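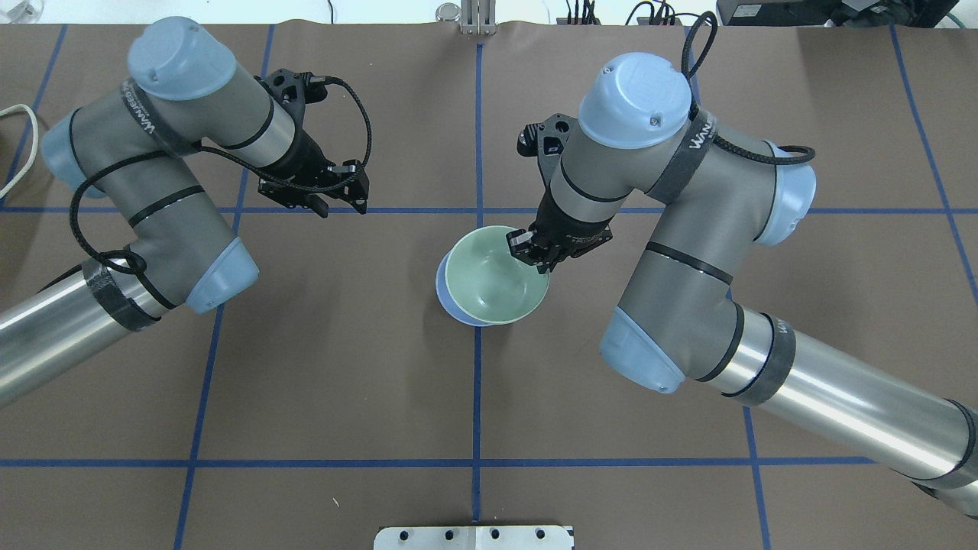
Luzius Oberholzer wrote to ask whether the table has to be marked off in rectangles at all, or whether plain paper would do for sorting out a kitchen. Plain paper is fine for a drawer of spoons. For a whole kitchen the lines save a lot of moving things twice. The rest of the questions we get at Ridstead about covering and marking a table are answered below.

Last updated December 29, 2023

What kind of paper should I use?
Brown kraft paper from a roll. It is heavy enough that a pot can be turned on it without tearing through, and the dull surface makes glass lids easier to find. Newspaper leaves ink on light-colored bowls. A 200-foot roll will last most households for years.

Which way should the paper run?
Lengthwise, in one piece if the roll is wide enough. If you need two strips, overlap them by three inches and tape the seam all the way down. Put the seam under one of your grid lines and you won't notice it.

What tape do you recommend?
Blue painter's tape. It shows up well against brown and peels up without leaving much behind. Masking tape works but is hard to see under evening light. Don't use packing tape. It takes the top layer of the paper with it.

How big should the sections be?
Big enough for your largest pot with the handle on. People tend to make them too small. Measure the pot with its handle, add a couple of inches, and use that as the long side. The sections don't all have to match. 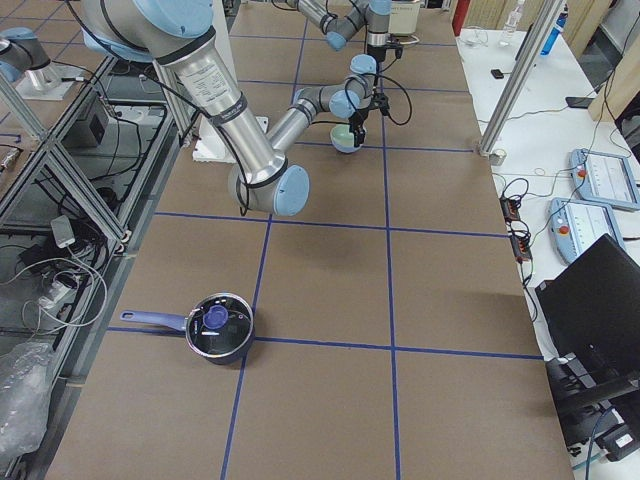 Brown paper, blue tape, and a saucepan with its glass lid on.

Do I put the long lines or the short lines down first?
Long ones first. Stretch the tape from end to end, press it at both ends, then smooth it down from the middle. Run the cross lines over the top. If a cross line comes out crooked you can lift it without disturbing the long ones.

Can I put a hot pan on it?
No. Let it cool on the stove or use a trivet. The tape adhesive softens and you will have a blue stripe on the bottom of the pan.

Should lids stay with their pots?
Yes, if they fit. Put the lid on the pot and treat the two as one item. Lids with no pot get a section of their own, and anything still in there after 10 days can go.

Where do I put a saucepan with a long handle?

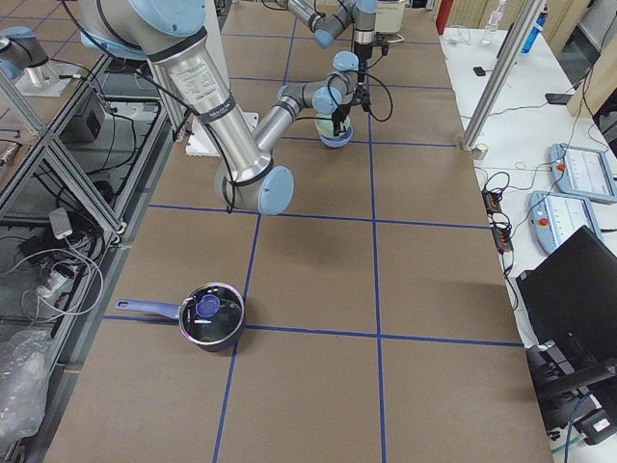 Handles need more thought than the pots do. Turn every handle the same way and keep it inside the edge of the table, where a sleeve won't catch it. It's fine for a pan to sit on top of a tape line. Before you give it a section, check whether it could hang up at home. A hole at the tip of the handle, like the one on the covered saucepan, means it can go on a hook and doesn't need shelf space. Write "hook" on the paper next to it.

How should I handle bowls?
Nest the ones that are the same shape and leave the odd sizes single. Small, light bowls go down last, toward the middle. Look at the base before you stack, especially if it's a different color from the sides, as dirt collects at the join.

Can I write on the paper?
Please do. Pencil or marker, either one. Write along the bottom edge of each section so the words aren't covered up.

How do I take it all up again?
Peel the cross lines first, slowly and low to the paper, then the long lines. If the paper is still clean, roll it up and keep it for next time. Ours from May is still in use.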